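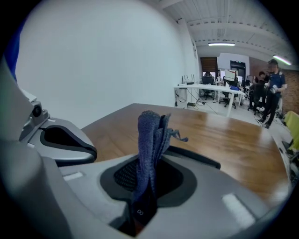 Rundine Hand Kit, second version: review after one semester in our student club

I am the adviser of a robotics club at a small technical college. We have used the Rundine hand kit since the start of spring semester, and I promised Niloufar Bagheri, who runs a similar club, to write down my opinion before July, when she must order. I put it on the public page so other clubs can also read it.

The kit is a hand-held gripper. The student holds it, does the task with it at the table, and the recording is used later to train the arm. We bought 2 sets. One was paid by the college and the other from the prize of the last competition.

Assembly

The manual says one evening. For us it was two evenings, and Rodel Soriano, our most patient builder, did most of the work. The screws for the finger mounts and for the back cover look almost the same, but they have different length. If you put the long one in the finger mount, the finger does not close fully. Please sort them in separate cups before you start. The plastic parts fit well and I did not need to file anything.

Use with cloth

Our project this year was soft objects: towels, socks, knitted pieces. This is where I have the strongest opinion. Knitted cloth is difficult for any gripper, and the loose threads at the edges like to catch on everything. The rubber pads on the fingers hold wool better than I expected. With thin cotton they slip, and the students learned to pinch a fold and not the flat cloth.

Kianoush Farahani made a table of all attempts for his report. In the last month we recorded 108 attempts with knitted cloth, and he marked 62 of them as clean, meaning one grasp, one lift, and no help from the other hand. In the month before, with the same number of attempts, it was 53. I think the improvement comes from practice of the students and the kit did not change.

Comfort

After half an hour the wrist is tired. Homa Khosravi has small hands and she had to hold the grip with two hands for the longer tasks. A smaller grip is sold separately by Drolmont, but I did not try it and I cannot say if it is good. I would like if Rundine included it in the box.

Software and support

The recording program is simple. It lost our settings one time after an update. I wrote to support in the morning and got a clear answer at 4 p.m., so I have no complaint about this. The calibration must be repeated every time somebody removes the fingers, and the manual mentions it only in a small note near the end. We lost a full afternoon of recordings before Farhad Jalali found that note.

Should a club buy it?

If your students are beginners and want to pick up blocks, it is too much money, and the older Arnavia kit will do the same work. If you plan to work with cloth or other soft things, I would buy the Rundine again. Order spare finger pads together with the kit, because later the shipping costs more than the pads.

My grade is four from five. I take away one point for the grip size and for the screws.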